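Trunlow table cell: setup, care and repair notes

Maintained by Wing-yan Fung. Last full revision 31st October.
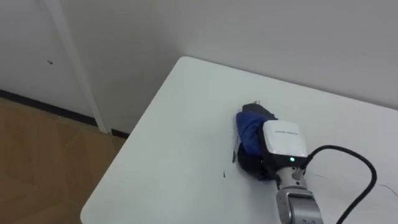

What this file covers

These notes are for whoever is running or fixing the Trunlow cell. They cover the table, the arm, the gripper, the cabling, the head camera and the recording machine. The cell is used for cloth handling: picking up, moving and releasing soft items on a flat white table. The recordings themselves have their own card in the data folder, and only the parts of it that depend on the hardware are repeated at the end.

If something in the cell doesn't match these notes, fix the notes the same day. The wiring section was wrong from May until this revision, and it cost us a gripper cable.

Layout

The table stands against the plain wall, next to the door. It is a white rectangular table with a rounded front corner and a matte top. The arm comes in from the operator side and works toward the wall. The head camera looks down over the operator side at an angle, so the far edge of the table and the bottom part of the wall are always in view during a normal run.

Keep the door closed while recording. With it open, the light on the left side of the table changes and the door edge ends up inside the camera view. There is no interlock on it.

Nothing goes on the wall. It was left bare on purpose and the background mask depends on it.

Names used in the scripts

trunlow – the cell as a whole
jamus – the recording machine, and also its hostname
glowacki – the control process for arm and gripper (the name is Głowacki, but the folder is spelled without the special character)
iltex – the set of cloth items and the list that goes with it

Starting up

1. Check that the table top is clear and that nothing is resting against the arm.
2. Turn on the arm controller. Wait for it to finish its own check before touching anything else.
3. Turn on the gripper supply. The small indicator on the gripper housing should go green. If it doesn't, go to Faults.
4. Log in to jamus and start glowacki. It will open and close the gripper once with nothing in it.
5. Start the camera process. Look at the preview and compare it with the reference picture in setup/view.
6. Home the arm.
7. Run check_all. It prints one line per device. Every line has to say ok before a session starts.

Do steps 2 and 3 in that order. If the gripper is powered first, glowacki sometimes keeps the old zero and the fingers close short.

Shutting down

Open the gripper and take the cloth out by hand. Home the arm, stop glowacki, then turn off the gripper supply and the controller. Leave jamus on. It copies the day's files overnight and will restart the copy from the beginning if it is powered off partway.

Don't leave cloth in closed fingers after a session. The pads take a set and the grip is uneven for a while afterward.

Gripper

The gripper sits at the end of the silver-gray wrist and has a boxy white housing. Its cable plugs in at the side. Pads are the part that wears.

Inspect pads every 1,000 grasps. The counter is in glowacki under gripper/count and is reset by hand after a change. Our first set was changed at 900 after thin items started slipping. The current set was looked at when the counter read 1,023 and was left on, with slight rounding at the tips and no loose edges.

To change pads:

1. Open the gripper fully and turn off its supply.
2. Back out the two pad screws on each finger. They are short and roll easily, so put a cloth under the gripper first.
3. Peel off the old pad and clean the finger face with a dry wipe. No solvent.
4. Seat the new pad with the ridged side facing in.
5. Put the screws in finger-tight, close the fingers by hand until the pads meet, then tighten.
6. Turn the supply on and run grip_zero.
7. Reset the counter and add a line to the log with your initials.

If the pads don't meet evenly after step 5, loosen both sides and start again from there. Tightening one side harder doesn't fix it and has stripped a thread before.

Cabling

The black gripper cable needs a generous loop between the connector and the point where it runs back along the arm. Leave enough slack for a full wrist turn in both directions. A tight loop pulls on the connector sideways, and the first sign is the gripper dropping off the bus during a turn and coming back by itself.

The loop may swing out over the table. Don't tie it to the wrist to tidy it up. The old version of these notes said to use a tie at the second joint, and that is how the last cable broke.

Check by hand before each session:

– connector pushed fully home
– no flat spot or kink in the loop
– loop free of the fingers at full open
– thin leads on the table side not crossed by the cable or lying in the pick area

The last one is easy to miss. Thin gray wire is hard to see on a white top, and the arm will drag it along with a cloth if it gets under one.

Spare gripper cables are in the lower drawer under the controller. When you take the last one, order more.

Table top

Wipe with a damp cloth at the end of the day and let it dry before the next session. Smudges and light scuffs are fine. Small dark specks are worth a second look: crumbs of pad rubber and bits of thread both show up that way. Thread can be wiped off. Pad rubber means the pads need checking, whatever the counter says.

Don't polish the surface. A shiny top gives reflections that the cloth outline step reads as edges.

The arm presses items against the table in some tasks. The height limit for this is in config/table_z. Measure it again after the table has been moved, even slightly. Procedure:

1. Home the arm with the gripper closed and empty.
2. Move to the center point with the move_center script.
3. Lower in small steps until a sheet of plain paper under the fingers just drags.
4. Save the value with save_z.
5. Repeat near two opposite corners of the work area. If the three values differ by more than 1 mm, level the table feet and start over.

Camera

The camera mount is held by one clamp and a set screw. The clamp creeps. Compare the preview with the reference picture at every start-up, looking first at the front left corner of the table and then at where the far edge meets the wall. If either has moved, loosen the clamp, bring the view back, tighten, and run cam_check.

Exposure is fixed. Leave auto exposure off, including when the room seems dark. Dark cloth on a white table makes the automatic setting hunt, and the whole table changes brightness as an item is lifted.

Clean the lens with the lens tissue in the camera box and nothing else.

Faults

Gripper indicator does not come on
Check the supply switch, then the connector. If both are good, swap the cable. We have not yet had a dead gripper.

Gripper closes but the count doesn't go up
glowacki was started before the supply. Stop it, wait ten seconds, start it again.

Arm stops with a force error while pressing cloth
Usually the bundle is thicker than the height limit allows for. Clear the error, raise the arm by hand control, and take the item out. If it happens with a single flat layer, measure table_z again.

Item comes up with something attached
Stop the run. Release over the table, not over the floor. Separate the items by hand and mark the recording as mixed. Hard parts such as tips, clips or buckles can cut the pads, so look at both pads before going on.

Preview is frozen
Restart the camera process only. Restarting jamus loses the session index.

Files stop appearing on jamus
The disk is full or the copy from last night is still running. Run disk_state to see which. Don't delete anything from the incoming folder by hand.

Safety

One person at the table while the arm is live. Keep hands outside the work area unless the arm is homed or the stop is pressed. The stop button is on the operator side and has to be tested at the start of each week. Tie back long hair and take off lanyards.

A stop leaves the gripper closed. Expect the item to still be held, and support it before you open the fingers.

What in the recordings depends on the hardware

Each recording stores the gripper count at start, the table_z value in use and the name of the camera reference picture. Recordings made with different reference pictures should not be mixed when position matters.

Sessions are split into blocks of 10 runs. A pad change, cable change or camera adjustment always starts a new block, even if the last one is short.

The cable loop is visible in many recordings and moves with the wrist. We don't mask it. It can cover part of the table on the right side, and an item lying under it may be partly hidden.

Scuffs on the table are not constant over time. Don't use them as position marks.

Known problems

– The camera clamp needs replacing with a two-screw type. Ordered.
– grip_zero reports success even when the fingers are blocked. Look at the fingers while it runs.
– The iltex list has two entries with the same short name. Use the full name until this is fixed.
– check_all does not check free disk space.

Changes in this revision

Removed the cable tie instruction. Added the paper method for table_z. Rewrote the pad change steps. Added the mixed-item fault. Moved the camera reference pictures into setup/view – the old path no longer works.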